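3.2 Camera mounting and upkeep of the Wunduvico platform

The path-following experiments in Section 4 were run on a single Wunduvico, a four-wheeled outdoor rover with skid steering and a sealed electronics bay. The platform is sold by Vustau as a bare chassis. The sensor mast, the forward camera and the on-board computer were added in our workshop, and the wiring between them was redone twice before the layout described here was settled. Since most of the failures seen in early runs were traced to the mount and not to the path segmentation network, we give the setup in some detail.

The forward camera is fixed to the mast by a two-part aluminum bracket. The lower part is bolted to the mast and is not removed between runs. The upper part carries the camera and pivots on one shoulder bolt, with a locking screw on either side. Lens height above level ground is 617 mm, measured with the tires at working pressure. The camera has no gimbal. Pitch and roll of the chassis therefore pass directly into the images, and the estimator in Section 3.4 corrects for them using the inertial unit on the same bracket.

Exposure was the setting that needed the most attention. Under a bright overcast sky, automatic metering over the full image gave too much weight to the upper half, and the ground came out dark enough that path and verge could no longer be told apart reliably. Metering was restricted to the lower part of the image and an upper limit was placed on exposure time. The limit is a compromise - a shorter exposure reduces motion blur on the near ground but raises noise along the tree line, where the horizon estimate is taken. Figure 2 gives a forward view on the Hulme route, with the path edges still separable at middle distance.

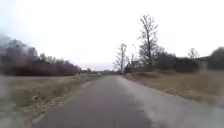 9 min read

Figure 2. Forward view along the asphalt path, Hulme route, overcast sky. The near surface is smeared; the pale shoulder to the right is lighter than the asphalt and meets it along a soft, slightly irregular line.

Two properties of this route affect the setup. First, the asphalt has no painted lines, so the boundary must be taken from the change in tone between the path and the ground on each side. Contrast is good on the right, where the shoulder is pale. On the left the dry grass runs up to the asphalt and the edge is broken in places by whitish patches, which the network tended to label as shoulder. Second, blur is strongest at the bottom of the image and in the left field. Rows in the lowest part of the image are masked before edge fitting, and the fit is carried by the middle rows, where texture is low but the boundary is stable.

Routine care of the platform followed a fixed order. Before each outing the lens cover was cleaned with a dry cloth, the locking screws were checked with a torque driver, and the camera cable was inspected at the point where it enters the mast. Tire pressure was set last, with the battery fitted, as battery weight changes the ride height. After each outing grit was brushed from the wheel hubs and the bay seal was wiped down. The checks were logged in Edatora together with the run number, so that a drift in calibration could be compared with the work done on the bracket.

One repair was needed during the test period. In November the pitch offset reported by the calibration routine began to change between runs on the same route, although both locking screws held their torque. Colin Rudd found wear in the bore of the upper bracket, which let the camera rock on the shoulder bolt under vibration. The bore was reamed and fitted with a bronze bushing, and a thin rubber washer was placed under the bolt head. The washer was later taken out again - it softened the joint and made the offset worse on coarse ground. All 77 runs reported in Section 4 were recorded with the bushing in place and without the washer.

After the repair the extrinsic calibration was repeated from the start using the printed target board and the procedure in Appendix B. Intrinsic parameters were left unchanged, as neither the lens nor the focus ring had been disturbed. Runs made before the repair are excluded from the results, including those in which the rover completed the route.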